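Pack your pencil case!
Kids' Corner – words by Liliana Greco

Grab your pencil case. Tip it out, all of it. Crumbs too.

Now sort. Pens that work, pens that don't. Scribble on scrap paper to find out – if there's no line after 7 good scribbles, put it in the pile for a grown-up to look at. Pencils next. Blunt? Sharpen over the bin, not over the carpet!!
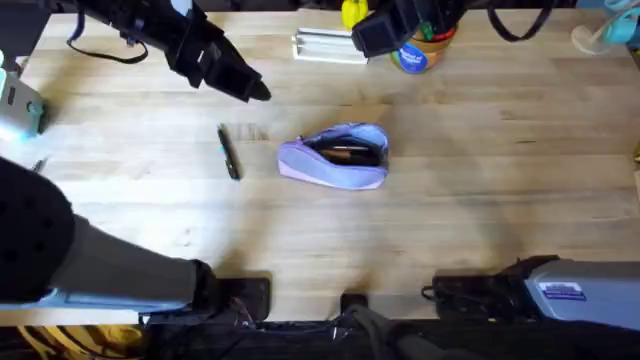
Long things go in first. Pens and pencils all lie the same way, along the case, becuase crossways they jam the zipper. Look at the lavender case with its zipper open – dark pens and pencils lying lengthwise, filling up the opening. One more pen is still out on the wood to the left, the one with a bit of teal-blue on it. Markers can live somewhere else. A jar is good, like the one with the round blue label, and then you can see the colors poking out the top.

How does a zipper work anyway? Two rows of tiny teeth. The slider has a Y-shaped path inside, it pushes the rows together so the teeth hook on to each other. Pull it back and a little wedge splits them up again. Clever. But if cloth gets in the path it sticks – so dont yank! Back up a bit, ease the cloth out, try again.

Word to know: BARREL. The long part of a pen, the bit you hold. The ink tube is inside.

Try it: pack your case, close it, shake it. Rattles a lot? Room for an eraser.

Next time – Arturo Caruso on why erasers erase.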